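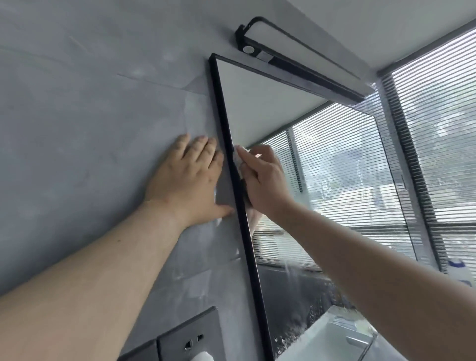 Cornedik runs 64 serviced flats at Sukska, and every one of them has a bathroom that somebody cleans by hand. We've been asked to work out what it would cost to buy a machine that does part of it. The mirror is where I'd start anybody who thinks this is a matter of choosing an arm from a catalogue. Left hand flat on the wall to lean on, right hand bunched round a wipe and pushing it into the glass right up against the black frame, with the water spots still to come lower down. Two hands, one of them doing a job that appears in no specification I've been sent. I have now read a great many specifications.

This page goes with the equipment budget. I've kept each entry short so that people might get to the end, and I have left the spreadsheet where it is, on the shared drive, being looked at by me.

Akash Goel, 2 September 2022

## The arm

Everybody's favourite line. It's the bit that gets shown to visitors, so it gets argued about first and longest. We have a quote from Cesside for one arm with its controller, and a second quote from Mahmoudi for what looks like the same arm with a nicer stand. Neither price includes anything on the end of it. I rang to ask, and was told that the tooling is "application dependent", a phrase I've since started using at home about the washing up.

Umesh wants two arms. His case is simple: people use two, so budget for two. I'd like to tell him he's wrong, but I've cleaned a mirror. My answer for this round is one arm, and a mounting plate wide enough to take a second if the first earns its keep. The plate costs a bit more. It's in.

## The thing on the end of the arm

A wipe is a rotten object to buy equipment for. It folds and drags and changes shape the moment it gets wet, and what a person does is scrunch it up and carry on. The suppliers would much prefer that we used a pad. A pad is flat, has a part number and comes off with a clip. It is also a good deal fatter than a fingertip, so the strip of glass along the frame is going to be a talking point.

Put down for this year:

- a gripper with soft fingers, Cesside's standard one
- a clip-on pad holder, and pads
- a narrow edge tool, which does not exist yet, at a price Kanchan made up with great confidence

I have left her price in. It is as good as any I was quoted.

## Pressing hard enough, and then stopping

You need force sensing. I had this down as "nice to have" until Narendra Ahuja, who looks after the buildings and therefore the mirrors, asked what one of these arms does if it thinks the wall is further away than it is. There was a pause on the call. Force sensing is now on the essentials list, along with a box of replacement mirrors under "spares", which the finance form has no category for. They've gone through as stationery until someone objects.

## Things near the thing you're cleaning

Our bathrooms have sockets in the wall beside the mirror and a long light above it, because an architect once wanted them there and everyone since has had to clean between them. A person with a damp wipe keeps away from the sockets without needing to be told twice. A machine has to be told exactly where they are, bathroom by bathroom, and told again when the fittings are changed.

So there's a line for mapping. Cesside will survey the flats for a fee per room, and I went a funny colour when I multiplied it up. The other way is to lend Umesh a scanner and a week. I've budgeted for Umesh.

## Daylight

I wouldn't have thought to cost this. Mirrors reflect, as you may have noticed, and where there's a window in the room the machine gets to see that window a second time, in the glass, slats and all. Both suppliers went quiet at the word "mirror" and then offered me the better camera. The better camera is dearer than the first car I owned, and Mahmoudi's man was careful to say it "helps with" reflections. I wrote that down with the quotation marks on.

It's in the plan for the trial unit only. If it helps with reflections to the extent that we can clean a mirror, we'll talk about more of them. Meanwhile the cheap option is to close the blinds, which costs nothing and can be done by the person who opened the door.

## The base, and the doors

The arm needs something to ride about on. Cesside sells a wheeled base that goes through our front doors beautifully. It goes through our bathroom doors too, provided you take the bathroom doors off.

Mahmoudi has a narrower one with less battery. I've priced the narrow one. It will want charging more often, so there's also a charger for each landing we trial on, plus an electrician, plus whatever we have to say to the residents about the humming cupboard.

There is a small raised strip at most of the bathroom thresholds as well. Narendra can get ramps made up. He gave me a price on the back of a delivery note, and it's the only quote in the folder that came with no covering letter.

## Water

Nothing in the standard kit likes water. The sealed version of the arm costs more, takes longer to arrive and is heavier, which puts us back on the wider base and the problem with the doors. I went round that circle for most of an afternoon. The version in the budget is the ordinary arm in a washable sleeve, with a spare sleeve for when the first is in the wash. Kanchan has pointed out that somebody is going to have to clean the sleeves. She's asked whether we've considered a machine for it.

## Wipes, pads and other small stuff

Small stuff gets left out of equipment plans and then eats them. My list, in the order I remembered it:

- pads, in far larger numbers than you'd think, given that the supplier recommends a fresh one for each room
- glass cleaner in a bottle the gripper can hold
- somewhere to drop used pads that isn't the bath
- labels, cable ties, tape
- a second lot of tape, since Umesh uses the first

We would still be buying the wipes. The trial covers mirrors and basins only, and the rest of each bathroom goes on being done as it is now. I've had to put this in bold in two emails: **the wipe budget does not go down in year one.**

## Who minds it

Sarita Chaudhary runs the cleaning team and was, by some distance, the last person to be asked about any of this. Her view is that she'll judge it by the corners. She also wanted to know who is in the flat with it, and I said one of her people, and she asked whose hours that would come out of. It hadn't been coming out of anybody's. It is now a line of its own, and it's bigger than the line for the camera.

Training is separate. Mahmoudi includes a day on site. Cesside includes a link.

She has also asked for a say in which flats go first. Agreed. She'd like to begin with the worst ones, while both suppliers were hoping for a nice empty show flat with the taps turned off. I know whose list I'm using.

## The sum

The trial comes out at 43 thousand pounds, counting everything on this page and the made-up edge tool. That buys one arm on one narrow base for one landing, and it assumes we are allowed to send the base back at the end. If we're not, it buys us a base.

Leasing was looked at. The monthly figure is friendly and the minimum term isn't: 3 years, for a machine we'd like to argue with for a single season first. Mahmoudi may shorten it if we ask nicely and sign this month. I've asked nicely.

I have put nothing in for savings. Both quotes arrived with a chart of savings attached, both charts go up and to the right, and in both cases I couldn't get anyone to tell me how long their arm takes over a mirror. When I have a time from one of our own bathrooms I'll put a number in that box.

## Still open

- Ramps: Narendra to confirm how many, once someone has walked the thresholds.
- Second arm: Umesh to stop bringing it up until the plate has arrived.
- Insurance: they've asked for a "full description of the activity". I've sent them "cleaning a mirror". They have replied with a form.
- Edge tool: Kanchan to find somebody who makes one, at the price she's already given me.
- Storage: the cupboard on the second landing has the ironing boards in it. Sarita will move them if she's told where to.

Comments to me by the end of September, please. Comments about the colour of the base can go to Umesh.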